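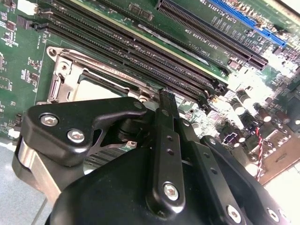
Quand Ignacio Figueroa m'a proposé de passer un après-midi à l'atelier Miritz, à Durport, pour regarder démonter de vieilles machines, j'ai dit oui sans enthousiasme. Le reconditionnement, j'en entends parler depuis des années, surtout par des gens qui ont quelque chose à vendre. Les brochures parlent de seconde vie et de boucle vertueuse, avec des feuilles vertes dans les coins. Sur l'établi, le vert est celui du circuit imprimé, et il faut se pencher pour lire ce qui est écrit dessus : « SLOT2_PCIe3x16 75W » près du connecteur bleu, « SLOT1_PCIe3x8 25W » près du noir. Ces petites lettres blanches m'ont appris davantage que le dossier de presse. Elles disent au moins combien de watts on promet à chaque emplacement.

Galerie : l'atelier Miritz, carte mère sur l'établi

Quelques notes, pièce par pièce.

Les barrettes
Les longs emplacements noirs, avec leurs rangées de contacts très fines, reçoivent la mémoire. Le marquage « DIMM_CPU1 » l'indique pour ceux qui auraient un doute. Pascual Garrido, qui forme les nouveaux, soutient qu'une barrette se retire sans forcer si l'on ouvre bien les loquets. Je veux bien le croire. J'ai cassé un loquet chez moi en juin, en suivant exactement ce conseil.

Le socket
Le cadre métallique argenté tient le processeur. C'est la partie que tout le monde craint, et je comprends pourquoi : sur beaucoup de cartes, un contact tordu suffit à tout envoyer au rebut. Kyu-ri Ahn assure que l'atelier en redresse à la loupe. Combien tiennent encore six mois plus tard ? Elle n'avait pas le chiffre, et je n'ai pas insisté longtemps.

Les condensateurs
À droite, les cylindres à tête brillante. On m'a expliqué que le premier contrôle se fait à l'œil, pour repérer un dessus bombé. La méthode est ancienne, elle ne coûte rien et elle laisse passer pas mal de choses — un condensateur fatigué peut garder très bonne mine. Avec la lumière qui tapait de ce côté, je n'aurais pas su en juger.

Les connecteurs d'extension
Un bleu, un noir. J'ai demandé si la couleur obéissait à une norme. Trois réponses différentes autour de la table, toutes données avec assurance. J'ai fini par me fier au texte imprimé, qui ne change pas d'avis selon l'interlocuteur.

Et après ?
Alfie Nuttall, côté commercial, parle de plus de 60 cartes traitées par semaine et d'une garantie de deux ans sur la gamme Daza. Le premier chiffre m'intéresse peu tant qu'on ne me dit pas ce que « traitées » recouvre : testées, nettoyées, revendues, ou seulement sorties d'un carton. Pour la garantie, j'ai lu les conditions. Quatre pages, dont une entière d'exclusions.

Emiliano Medina, qui achète chez eux pour la médiathèque Zillier, se dit satisfait de ses postes. Je le note, il n'avait aucune raison de me faire plaisir. Je reste curieux de l'entendre là-dessus quand la garantie sera passée.

Visite du 23 juillet 2025. Les remarques et corrections sont bienvenues, surtout sur la couleur des connecteurs.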